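Setting up the grasp planner in Callico

4. Open the Planner tab and load your recording. I leave the frame step at 5, which keeps things quick on my old laptop.

5. Set the finger opening limit, then press Calibrate and go and put the kettle on (mine took 218 seconds!).
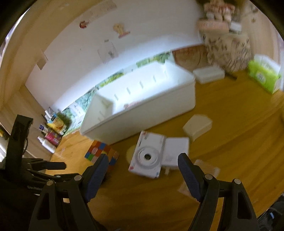

6. Check the tracking score next. I like it above 333 – anything lower and I run step 5 again before touching the other settings.

Note: Lunex files load too, but you'll have to pick the lens profile by hand.

Caution: don't close Callico while it's saving. I did that once and lost 3 recordings.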